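Key ring

A key ring is a loop, nearly always metal, that holds a bunch of keys together so you don't have to chase them around the bottom of a bag. People also say "keychain," and I'll admit I use both. If you want to be strict, the ring is the loop and the keychain is the chain or trinket hanging off it, but I've never met a shopper who cared. I wrote the first version of this entry for our little household-objects encyclopedia in December 2024 and I keep coming back to fiddle with it, so forgive the seams.

Contents
1 Names
2 Before the ring
3 The split ring
4 Other types
5 What people hang on them
6 Size and weight
7 Losing them
8 Care
9 See also

Names

"Key ring" is two words in most American dictionaries, and "keyring" as one word is common in Britain and in anything to do with computers (where it means a place to store passwords, a different entry altogether). "Key fob" started out as the decorative bit. A fob was a small pocket for a watch, then the ribbon or chain that hung out of the pocket, then whatever dangled on the end of it. Now most people I know say "fob" and mean the plastic thing that unlocks the car. Words wander!

Before the ring

Keys are much older than pockets. Early wooden ones could be big enough to need a hand to themselves, and there wasn't much point in gathering them on a loop. Small metal keys are another matter. The Romans made some that were worn on the finger, with the working part sticking out from the band, and I'd love to know how many people scratched themselves on one.

In medieval and later Europe the woman running a large house often wore her keys at the waist, on a belt or a hook. The fancy version is the chatelaine, a clasp with several short chains, each carrying something useful: scissors, a thimble case, a seal, a key or two. They came back into fashion in the 1800s and plenty survive, since they were pretty enough to keep. Jailers and stewards had the plainer kind, a big open hoop with a hinge or a catch.

The split ring

The ring in your pocket right now is probably a split ring. It's a piece of wire, often flattened, wound into a coil of two turns and pressed tight. You pry the end up, push the key's hole over it, and walk the key around until it drops in. Nothing has to be locked or screwed shut, and the spring of the metal does all the work. It's also murder on fingernails. I use a staple remover, which spreads the coil beautifully, and my sister uses a butter knife and a lot of language.

The usual material is steel, hardened and then plated with nickel to keep rust away. Stainless costs a bit more and skips the plating. Brass looks lovely and bends too easily, in my opinion, though leather workers seem devoted to it.

Other types

Carabiner clips borrow the shape from climbing gear and should never be used for climbing. Good for belt loops.

Screw-lock cable rings are a loop of thin twisted wire with a little threaded barrel that closes it. They're kind to nails and slim in a pocket, but the barrel works loose, so check it now and then.

Reel holders have a cord that winds back into a case. The Skandstead reel is the one I see at our school district's front desks. It makes a zipping noise that I enjoy far too much.

Key organizers stack the keys between two plates like a folding knife. Stulora sells a popular one with a coin slot in the end screw. I tried it for a month in March and went back to my ring, mainly since my mailbox key has an odd-shaped head and wouldn't sit flat – your keys may behave better.

Shackle rings are horseshoe-shaped with a bar across the opening. Abbasi makes them in solid brass, and they're heavy enough to double as a paperweight. 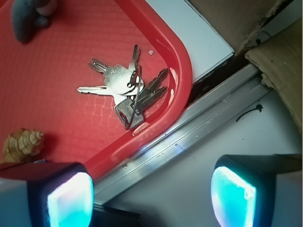

Photo: Honeylyn Malabanan, own work

What people hang on them

Almost anything with a hole in it. Bottle openers, flashlights, whistles, library tags, tiny photo frames, baby shoes. Souvenir shops lean on keychains because they're cheap to make, easy to pack and just useful enough to feel like a sensible present. Hotels went the other way for years and attached something huge, a brass pear or a wooden block, so that guests would be glad to hand it back.

Collecting is a real hobby. My neighbor's tin holds 200 advertising keychains, mostly from gas stations and banks that are long gone, and she can tell you where she got each one. The Risitz line of enamel tags, which came in a first run of 100 designs, is the set her circle argues over.

Size and weight

Rings are sold by outside diameter, and an inch to an inch and a quarter suits most people. Larger ones are meant for building staff and anyone else who needs to sort through a lot of keys in a hurry.

You may have heard that a heavy bunch wears out a car's ignition. It depends on the car, but locksmiths and mechanics do give that advice, and taking the car key off the main ring is easy enough. It's less of a question now that so many cars start with a button.

Losing them

Oh, the hours. A hook or dish by the door is still the best fix I know, and it only works if the whole household plays along. Tracking tags help too, as long as the battery isn't dead. Please don't put your home address on the ring. A phone number will do.

Care

Wipe the ring with a dry cloth if it's been in the rain. If the coil has a visible gap when it's at rest, it's been stretched and should be replaced before a key slips off. A new one costs next to nothing.

See also

Chatelaine
Lanyard
Padlock
Skeleton key
Watch fob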